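Workshop notebook, September
Open day at Ultham, cell 4, simulation bench

Doors at ten. I was in by half past seven to get the bench machine going before the corridor filled up. Matvii Tymoshchuk had left the projector cabled the night before, so all I had to do was find the remote, which was in the drawer with the hex keys again. Please can it go back on the shelf.

Plan for the day was the ring sorting task in simulation on the big screen, with the real cell next door running the slow pick demo under Aksoy's people. We were told to expect school groups in the morning and the Drevthorpe visitors after lunch. The Drevthorpe lot are the ones thinking of buying two cells for their fittings line, so the afternoon mattered more for us, though the morning was the better fun.

Loaded the scene from the July branch. First start failed with the missing texture message on the floor. Same fix as before, point it at the shared folder and not the local copy. I have now written this on a label and stuck it to the monitor. Second start was clean. Left the physics settings as they were. Matvii wanted to lower the friction on the rings to make the grasp look harder, and I said not on an open day.

Wrist view on the main screen, overview on the small one. The wrist view is the one people stop for. It does take a minute to read if you haven't seen it before, because of the round picture and the fingers sticking up from the bottom, so I got into the habit of pointing out the fingers first and then the turntable. After that they could find the rest by themselves. 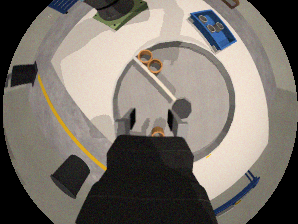 Wrist view, simulated cell. Fingers open over the turntable, orange rings still out, blue tray behind with grey rings in it.

Questions from the first school group, as near as I can remember them. Is it a game? (No, but it uses some of the same tools.) Does the robot know it's orange? (Long answer, gave the short one.) What happens if you put your hand in? (In the simulation, nothing, you haven't got a hand in there. Next door, the light curtain stops it.) One girl asked why the shadows were there if nothing was real, and I gave her the answer about training the vision on pictures that look like the real cell. Her teacher wrote that down.

Somebody also asked whether the two orange rings that touch are harder than the one by itself. They are. When rings touch, the finder sometimes gives one outline for the pair and the grasp point ends up between them. I said so and showed the outline overlay, which I should have had on a key and not three menus down. Job for later: put overlay on F6.

Numbers, for the file. Overnight batch before the open day was 500 episodes on the same layout family, random ring positions. 232 of those started with at least two rings in contact. I haven't split the success rate by contact yet, the script falls over when an episode has no grasp attempt at all. Matvii says it is a one line fix and can have the pleasure of doing it.

Total episodes since we changed the gripper model stands at 818. I had 800 on the poster, which was right when it was printed.

Break at twelve. The real cell had to be stopped before that for a loose air fitting, so for a while we had everybody in our room. It got warm. The projector fan is loud with the door shut and you have to talk over it. Next time ask for the room with the ceiling unit.

Drevthorpe visitors arrived at ten past two, four of them, one from maintenance and the others from production. Kerkora had sent someone along as well, as they would be doing the conveyor side. Gave them the short talk and then let them ask for layouts. This went better than the talk. They would say "put one right up against the rim" and Matvii would drag it there and we'd run it. Rim cases are not our best. Two misses in a row with the finger pad catching the rim, then a good one after the approach angle was opened up by hand. I told them the hand change is not in the released version. Better they hear it from us now.

The maintenance man wanted to know about the bar across the turntable, whether it is a real part or something left in by mistake. Real, and it is modelled as a solid obstacle, so the planner has to keep the fingers clear of it and of the hub. He asked what it does to cycle time. I didn't have a figure. Need to run the layout set with the bar taken out and compare, it is an obvious thing to want and we have never done it.

He also asked how often we check the simulated camera against the one on the real arm. Said every time the lens mount is touched. Strictly true for this year. Calibration sheet is in the blue folder and the last two rows are in pencil, would whoever that was go over them in ink.

The Kerkora person was mostly interested in how parts get to the turntable, which we don't model. Rings are just placed there at the start of each episode. She thought their feed would bring them in bunched up more often than our random placement does. If she can send a recording of the feed I can build a start distribution from it. Gave her my address and wrote hers inside the back cover of this book.

One crash all day, at twenty to four, when I switched views during a reset. Restart took under two minutes and I talked about the tray in the meantime. Have seen this crash once before, also on a view switch. Log saved in the open day folder.

Packed up at five. Projector back in its case, screen left up for the seminar.

To do
Overlay on F6.
Contact split on the overnight batch (Matvii, script fix first).
Layout set with and without the bar, same seeds.
Rim approach angle: look at what was changed by hand and see if it can go in properly.
Chase Kerkora for the feed recording if nothing by the end of the month.
Return the two extension leads to Aksoy's room, they are labelled.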